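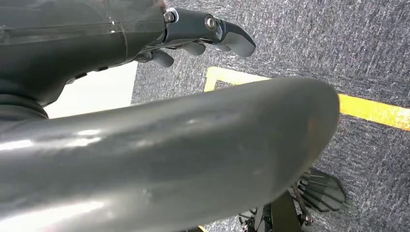 GHENT, May 8, 2020 – Van Hecke will not place an order for robot hands this year, the packing firm said today, and has asked its supplier, Vastex, to come back in October with better evidence. The trial of the Undine arm and hand will go on until then. The work so far has been done on carpet marked out with yellow tape, with a jointed hand whose longest finger shows two small silver screws. Van Hecke wants to know what each of those joints costs to repair, and who pays for the lost shift.

The quoted price is 3278 euros a month for each arm, on a contract of 26 months. The firm had planned for two. That figure leaves out spare fingers, training and the floor space, all of which would come out of the Brakow site's own budget.

"We have been shown a great deal of promise and very few invoices," said Evelien Peeters, head of purchasing at Van Hecke. "A hand that can grip a box is nice to have. I still need to know what it does on a bad day, and so far I have had two different answers."

Vastex has been asked for a full parts list with prices, a written repair time and the name of a customer who has renewed. The money set aside for the arms stays in the budget – for now.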